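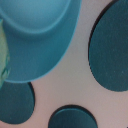

# Our Visit to the Groltamlow Open Day

**Group report by Iida Koskela and Lauri Ojala**

## Getting there

We left school at 7 in the morning, far too early for Lauri, and took the bus out past Flinby to the Groltamlow workshop. Our teacher, Ms. Kokkonen, had told us to eat a real breakfast, and of course two people hadn't, so the first ten minutes of the open day were spent near the coffee and buns (very good buns, for the record). After that Marjatta Nurmi, who runs the demonstrations, gathered everybody up and explained how the day would go.

We had picked "household robots" for our project back in December, mostly because it sounded easier than factories. I think we both changed our minds on the way through this visit! A factory robot often gets the same part in the same spot all day long. A kitchen robot has to cope with whatever people leave lying around, and people leave things everywhere.

## The play kitchen

The demonstrations used a play kitchen and pretend groceries. I expected it to feel a little silly, but Ms. Nurmi pointed out that a toy pot still has to be picked up by some part of it, and that dropping one costs nothing — so students and beginners can try things without anybody getting nervous. 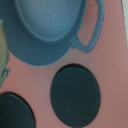 My half of the project is about grasp planning, meaning how a robot decides where to put its fingers before it moves. I had read a chapter on it and understood maybe half. What helped me was having a particular object to think about. The teal pot has one loop handle sticking out at the side, with an opening in the middle, and that gives the planner a choice: close on the outer bar of the handle, or try for the rim. The handle is easy to get hold of, but then the weight hangs off to one side and the pot can twist. Shakuntala Bisht, a graduate student helping out that day, drew this for me on the back of a program, with arrows, and I have taped it into my notebook. She also explained that placing is a separate problem from picking. To set a pot on a burner, the robot needs to know where the pot ends and the burner begins, even when one is partly hiding the other.

## Boxes and packages

Lauri's half is about gripping force, and he stayed at the grocery table so long that we nearly missed lunch. Cardboard is harder than it looks. If you squeeze too little, the box slides; if you squeeze too much, it dents, and a dented box doesn't sit the same way the next time. He asked Ms. Nurmi whether the fingers could just be made softer. She said yes, and that people do this, but a soft finger also bends, and then you're less certain where the object really is.
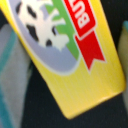

*Figure 3. Yellow package with a cow on the label, between the two gripper fingers.*

## What we still want to find out

We went home with 5 pages of notes and a longer list of questions than we came with. Lauri wants to compare cardboard with plastic tubs for his final presentation, and Ms. Kokkonen has said he can use the back bench if he cleans it first. I would like to write a small program that chooses between a handle and a rim, starting with drawings before I try it on photographs.

We would both like to thank Ms. Nurmi and Shakuntala for being so patient with us, and for letting us stay a bit past closing — the bus was late anyway.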